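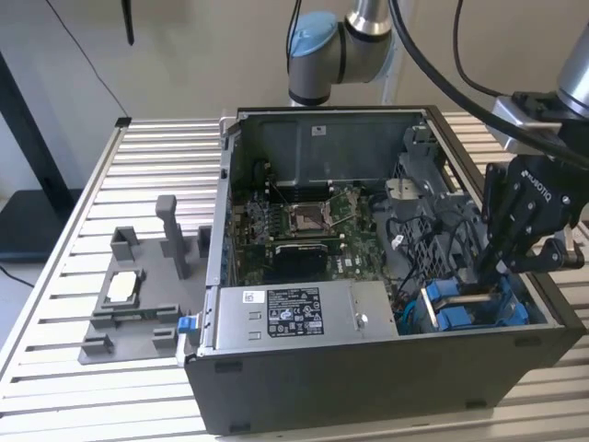
Prikider Community Help
Robot Cells > Setup and Maintenance

Gripper misses the second drive carrier after a change of computer case

Posted by Prondley Training Workshop
26 December 2023

Our workshop operates a cell for taking apart used desktop computers. The tower is laid on its side on a slotted aluminum table with the side panel removed, and the arm removes the drive carriers by their blue plastic handles and sets them down outside the case. The small parts go into a printed fixture on the left of the table. The pick positions were taught by hand in July and have not been changed.

The cell completed 422 cases without an adjustment of any kind. We then received a new lot of towers of the same model. With these, the first carrier is picked correctly and the second is not. The fingers come down slightly toward the cable side, touch the top of the handle and close on nothing, or they close on the handle at an angle and the carrier jams in the bay. The arm then enters a protective stop. The fault does not appear on every case, and a restart of the program sometimes clears it.

The following has already been checked:

The mounting bolts between the wrist and the gripper are tight.
The tool center point is the same as the value recorded at installation.
The fingers open and close fully from the teach screen.
Approach speed is 100 mm per second, as it was in July.

We would be grateful for advice on whether the positions should be taught again for the new lot, or whether the trouble lies elsewhere. A second arm shares the table, and we would prefer not to move the base of either one.

Clikby Service Desk

Please teach the points again. It takes ten minutes. We had a similar fault and this cured it for the rest of the week.

Rey Cell Maintenance Group

We would advise against teaching the points again until the position of the case itself has been confirmed. If the first carrier is picked cleanly and the second is missed, the arm is probably repeating well and the case is either turned a little on the table or shifting during the first pull. New points taught on a case that is not seated will only be correct for that case.

The order of work used in our own cells is given below.

1. Stop the program, place the arm in its park position and lock out the cell. Both arms must be locked out, including the one that is not at fault.

2. Remove the case and clean the table. Look into the grooves between the slats. A screw or a piece of broken clip under one corner will raise the case enough to spoil the second pick, and it is easily overlooked when the table has only been wiped along the top.

3. Examine the stops that locate the case. Each one should be tight in its groove. Push on it firmly by hand, then tighten the fastener again and mark it with a paint pen so that later movement can be seen.

4. Set the case back against the stops and measure from the edge of the table to the case at two places 300 mm apart. The two readings should agree. Repeat this with three cases from the new lot and, if one has been kept, with a case from the old lot.

5. Restore power and move the arm by hand control, at reduced speed, to the first pick point. Close the gripper on the handle, then open it again without pulling. Watch the case while the fingers close. If it moves at all, the pick point is off center and the fingers are pushing the case.

6. Repeat at the second pick point.

7. Run only the first pull, then measure again as in step 4. A difference between the two sets of readings shows that the pull is dragging the case off its stops – in that event the hold-down needs attention, and the program can be left as it is.

Two further matters should be looked at while the cell is stopped. The first is the cable that runs along the arm to the gripper. If it has slipped in its clips it may pull on the wrist at one end of the travel and hang free at the other. Bring the arm slowly to the second pick point and confirm that there is still slack. The second is the loose wiring inside the tower near the drive bays. A loop lying across a handle will be gripped together with it. In our cells the operator tucks the wiring aside before the case is loaded, and this is a written step on the loading card.
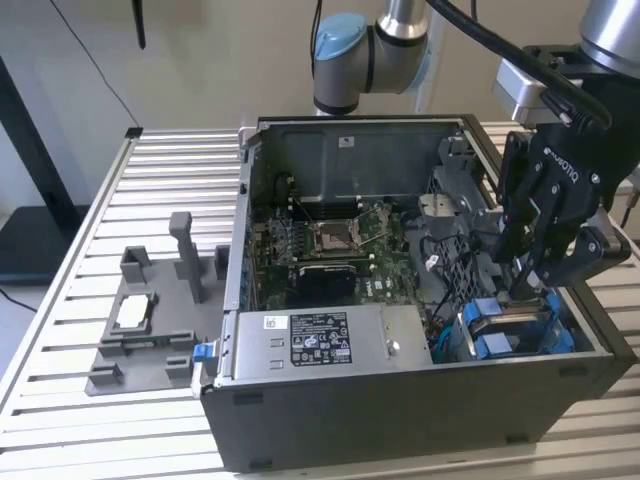 How often should the pick points be checked once the cell is running correctly again?

Check them every 500 cycles and after any event that stops the arm against a part. The check consists of moving to each point at reduced speed with a reference case in place, and comparing the gap on either side of the handle. Record the result even when nothing has changed.

With regard to the reference case, set one tower aside, label it clearly and do not allow it to be taken apart. All teaching should be done on that case. Where a new lot of towers differs from it by more than the fingers can absorb, a second program with its own points is easier to maintain than one program with corrections added for each lot.

The restart that sometimes clears the fault should not be relied upon. Someone has very likely touched or reseated the case while the cell was open.

Clikby Service Desk

In fairness to the answer from Rey, our fault did come back. The stop at the rear had worked loose and we had been teaching around it. Points taught twice, for no benefit.

Prondley Training Workshop

Thank you for the replies. The cell was locked out and the steps were followed in order. The readings in step 4 did not agree, and they differed from case to case in the new lot. Part of a plastic clip was found in the groove under the rear corner, and one stop could be moved by hand. The clip has been removed and the stop tightened and marked. Step 7 then gave matching readings before and after the first pull.

The original points from July have been kept. The loading card has been amended to include the wiring and the cleaning of the grooves. We have not yet selected a reference case and will do so from the next delivery.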